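Skip to content Home Articles Issues Authors Search PDF Cite

4. Grasping thin and deformable items

4.1 Setup

The experiments in Section 3 used rigid objects only. In this section we look at thin plastic film, mainly shopping and trash bags, which our earlier policy handled poorly. A bag has no fixed shape, its outline changes with every contact, and when it is translucent the color in the wrist view depends on what lies behind it. A grasp planner that looks for a stable pair of opposing surfaces has very little to work with.

We kept the arm and the soft gripper from Section 3 and made no changes to the fingers. The wrist camera was also left in place. It sees the lower part of the gripper and whatever is under it, and for this work it was the only camera the policy could use. The overhead camera was recorded for labeling but was not an input.

Trials were run on the floor of two rooms at the Wutari site, among household items of different sizes. We did not clear the floor around a bag before a trial. In our first tests on a bare table, the policy learned to rely on the strong edge between bag and background, and that edge is often missing in a room where things lie under or against the film.

4.2 Training data

The training set holds 1000 teleoperated grasps, collected by 4 operators. Each operator was asked to pick up the bag by any part that seemed workable and to hold it clear of the floor. We gave no instruction on where to close the fingers. Some operators went for the handles, while others pressed down into the middle of the bag and closed on a fold. We kept both styles in the set.

Labels were added after collection by Teun Van Damme, using the Grokia annotation tool. A grasp was marked as held if the bag stayed in the gripper until the arm reached its carry height. If the bag came up with another item that was not meant to move, the grasp was marked as held with a second flag, "extra item." We did not remove these cases — they are common enough in practice that a policy should see them.

4.3 What the wrist camera sees

With rigid objects, the wrist view after closing is usually simple: the object is between the fingers or it is not. With a bag the view is harder to read. Film gathers in the gripper and also hangs well below it, over other objects, and their colors come through with a tint. Figure 6 shows a typical view. The blue film is partly gathered in the hold, a loop stands open at the left with the carpet showing through it, and a long flap hangs over the yellow body of a container. Seen through the film, part of that body looks blue-green. 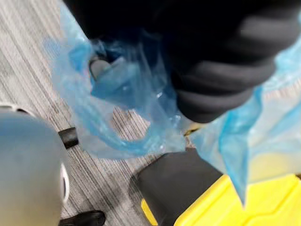

Figure 6. Wrist view with a translucent light-blue bag in the gripper. A dark gray rounded object is partly visible through the film at the upper left.

4.4 Results

We compared three versions of the policy. The first is the baseline from Section 3. The second has the same network trained on the bag data. The third adds a film mask, a per-pixel estimate of where the bag is, predicted from the last few wrist images and fed back in as an extra channel.

The baseline held the bag in 19 percent of test trials. Most of its failures came from aiming at a solid object seen through the plastic and closing on that object. Training on the bag data raised the rate to 51 percent. The film mask gave a further gain on translucent bags and made almost no difference on opaque ones, where the color is already a good cue.

Two kinds of failure remained in the third version. In one, the fingers closed on a single layer of film near an open edge and the bag slid out during the lift. In the other, the mask was cut short where the film lay over a bright surface. The policy then treated the covered area as background and chose a grasp point too far from the middle of the bag.

We also tried slowing the closing motion. This helped with the single-layer slips but made each trial longer, and the operators at the Plometti site, who ran a smaller repeat of the test in October, preferred the original speed. All numbers reported here use the original speed.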